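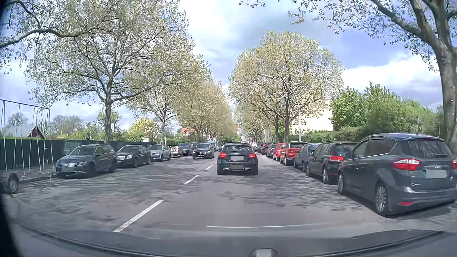

*A tree-lined road with vehicles parked on both sides.*

# Counting the salt before it reaches the root

Farmers on the lower Tarawneh plain have irrigated with brackish groundwater for two generations, and the results show up first as a white crust along the edges of the furrows. By the time the crust appears, the damage to the following season's barley is usually done. A soil monitoring scheme called Mellis, now in its third growing season, is an attempt to find the salt earlier and to change how water is applied in response.

The scheme covers 67 holdings, most of them under five hectares. Each has at least one buried probe that measures electrical conductivity at two depths, 20 and 50 centimetres. Readings are sent twice a day to a server run by Plutumow, a small instruments firm, and converted into a salinity estimate using a calibration drawn up for the local clay loam.

"The conversion is the weak point," says Fouad Hijazi, the soil chemist who drew it up. "A probe measures how well wet soil carries a current. Salt raises that figure, and so does water. If you don't correct for moisture you will tell a farmer his field is getting saltier on the day after he irrigates."

Hijazi's first calibration did precisely this. It was replaced after one season, and the early readings have been left out of the published series.

## Fewer, heavier waterings

The advice that follows from the readings is simple. Where salt is building up in the upper layer, growers are asked to irrigate less often and to apply more each time, so that water passes below the roots and carries salt with it. The extra volume is known as the leaching fraction. Mellis sets it at 18 per cent for barley and lower for sorghum.

Nathalie Verstraete, an agronomist who compared the holdings with similar farms outside the scheme, found that barley yields held steady on fields that followed the advice and fell by 11 per cent on those that did not. She is careful about the second figure. The farms outside the scheme also tended to have older seed and poorer drainage, and the comparison was not randomised.

Drainage matters more than any other single factor. Leaching only works if the water has somewhere to go. On the eastern side of the plain, near Zullumitz, a clay layer sits close to the surface and heavy watering raises the water table instead. Mellis withdrew its advice for that area in the second season, and growers there are trying saltbush as a fodder crop.

## Who pays for the water

Elie Daher grows barley and onions on four hectares and pays for pumping by the hour. For him the leaching fraction is a fuel bill. "They tell me to put on more water in December, when it is cheap, and I do," he says. "In April I look at the diesel and I decide for myself."

His records bear this out. Of the irrigation advice sent to growers last season, 53 per cent was followed in full, with the rate dropping sharply in spring. Samer Shboul, who manages the scheme's field visits, wants the messages to state the pumping hours required as well as the depth of water.

A further question is where the leached salt ends up. The main collector drain discharges into a shallow basin south of the plain, and no regular sampling is carried out there. Verstraete has asked for two monitoring wells. Funding for the probes runs for one more season; the wells are not in the budget.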